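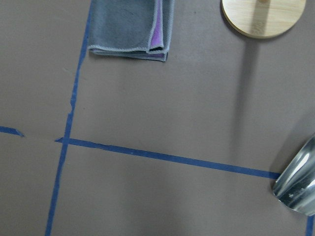

Blue tape on the worktop, with a folded grey cloth near the top.

4. Marking out your bench

Right, on to the bit I always used to skip. Before you open the Ondell kit, split your table into zones with painter's tape. I do one for frames, one for glass, one for prints and one for the bits that go missing.

4.1 Wipe the table down and let it dry properly.

4.2 Run one long strip from the back edge to the front, left of centre. Mine always wander a bit. Doesn't matter, you're not measuring off them.

4.3 Run a second strip across it, nearer to you than to the back. Add a couple more if you're doing a big batch (I did 154 frames for the Montes show in January and was very glad of them!).

4.4 Keep a microfibre cloth within reach of the glass zone. Fold it, and turn it to a clean side when it starts to smear.

Note: tear the tape or cut it, whichever you like. Peel it up at the end of the day though. I left mine down for a fortnight once and spent an evening with a plastic scraper.

5. Loading the frame

5.1 Lay the frame face down and bend the tabs up with the flat tool. Thumbnails will do it for the first 2 or 3, then you'll want the tool.

5.2 Lift out the backing, then the spacer card. Keep the spacer! The Zakow frames don't have one, so if you're used to those you'll be tempted to bin it.

5.3 Hold the glass by its edges and clean one side, then the other. Look along it towards a window, as smears only show at a low angle.

5.4 Drop in the glass, the mount, the print and the backing, in that order. Turn the whole lot over and check for fluff. There will be fluff. Open it up, get it out, check again.

5.5 Fold the tabs down, starting with the middle of each long side.

Caution: the glass edges are ground but they can still nick you. Wear thin gloves if you're doing more than 9 in a sitting.

Caution: don't press on the middle of the backing to make the tabs reach. If they won't reach, you've probably got the mount in twice (I've done it).

Hanging hardware is in section 6. If your kit came from Wandbridge the screws are in the lid.

Written by Jintana Ongart

Filed under: Framing & Mounting, Getting Started
1,023 shares | 9 comments
Contact us | © Ondell | Back to top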